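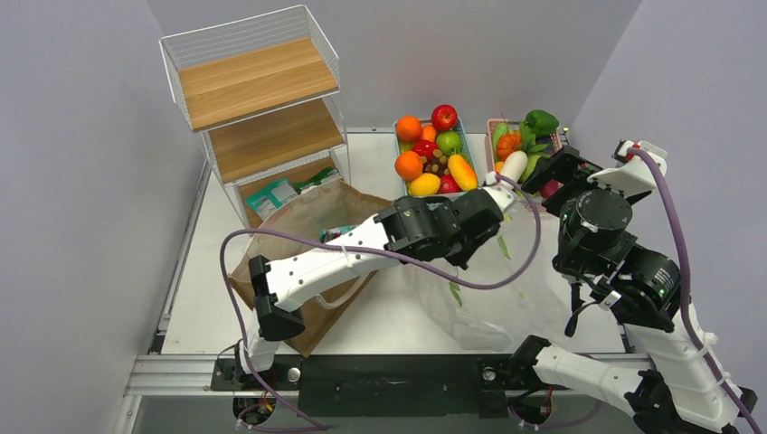

The two-basket habit, examined

At some point in the last few years, putting the shopping away became a subject on which people hold views. There are decanting people and there are zoning people, and lately there are the two-basket people, who believe that a blue basket for fruit and a pink one for vegetables will settle most of what is wrong with a kitchen. I have been reading their advice for longer than is good for me, and I remain to be convinced.

The method, as laid down by the organising firm Tostau in a booklet costing more than a week's apples, goes like this. Everything comes home and goes on the table. Fruit goes in one basket, vegetables in the other, packets on a small open shelf. Bags are emptied completely before anything else happens. Tostau says the whole business takes 10 minutes. I tried it on a Saturday with an ordinary load and it took me 25, though I did stop to eat a satsuma.

My first quarrel is with the sorting. Fruit and vegetables sounds a sensible line to draw until you have a pepper in your hand. Botanically it's a fruit, and so is the cucumber. Everyone knows that and everyone puts them with the veg anyway, except on the days they don't, when a red pepper ends up beside the apples and the grapes and looks perfectly at home there. I can't see that any harm comes of it. A basket is a basket.

The better question is what should touch what, and here the colour scheme is no help at all. Ripe apples give off ethylene gas, which hurries other things along. Put them next to a mango you want to eat tomorrow and you've done yourself a favour. Put them under a heap of soft fruit you hoped would last till Thursday and you haven't.

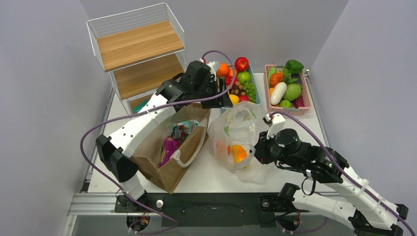

Do you need to take everything out of its bag straight away?

Only the fresh things. Fruit sweats in thin plastic and goes soft where it sits against it, so oranges and the like are better out in the air. Crisps and sealed packets can stay in a paper bag all week if you can bear to look at it.

I can bear it, as it happens. A paper carrier that will stand up on its own is a decent piece of storage, and it came with the shopping. Trikeck will sell you a canvas version with stiffened sides and a leather tag for £70. It does the same job and you have to wash it.

Which brings me to the shelf. The favoured type is white wire with wooden boards, in three levels, and there's one in every catalogue I've been sent this spring. Zanetti's is the handsomest and Brultedero's the cheapest. They look very well empty, and I suspect that explains a good deal, as they are nearly always photographed with the top board bare and a couple of green packets tucked away at the bottom. Load one the way a household loads it and you find out that the lowest level is dark and that you have to crouch. Things put down there get forgotten. I found a packet of rice noodles on mine that I had replaced twice. 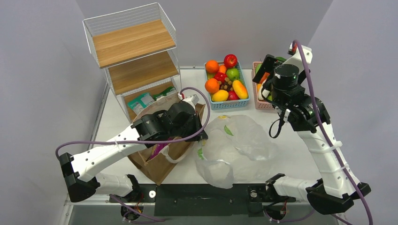 If you must have one, keep the bottom board for the dull items that keep for ever and put what you eat daily at the top, where the railings at the sides and back will at least stop a packet going over. Don't stand fruit on it. Round things find the open front.

Baskets I'm less inclined to mock. The plain plastic sort with holes in the sides lets air through, wipes clean and costs £2 at the market. Mine have lasted for years. Wicker looks nicer and holds on to every scrap of onion skin. What I would say is buy them shallow. In a deep one the pretty things sit on top, and whatever is at the bottom goes its own way until you smell it.

Long vegetables are the exception. A daikon or a cucumber won't lie flat in anything sold as a vegetable basket, so it goes in at a slant with one end up, and the leafy stuff gets squashed behind it. Tostau's booklet has nothing to say on this. I keep leaves in the fridge. 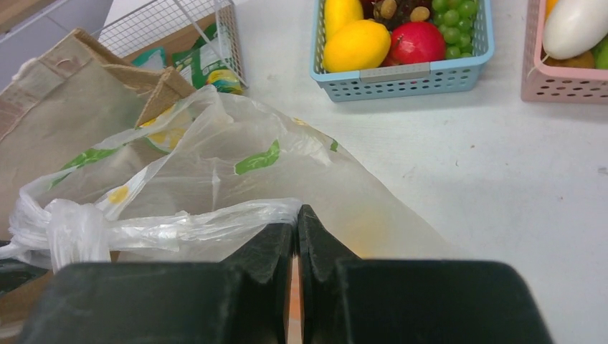
As for the bags themselves, the advice is to fold each one into a neat triangle and file it in a drawer. I have met people who say they do this. Mine get tied in a knot by the handles and shoved behind something, and I have never once been short of a bag. The paper ones can be flattened and used again until they crease and mark, after which they line the food caddy.

So I've kept the baskets, both colours, and sort into them more or less as things come to hand. The shelf is in the spare room holding paperbacks, and the booklet is on it.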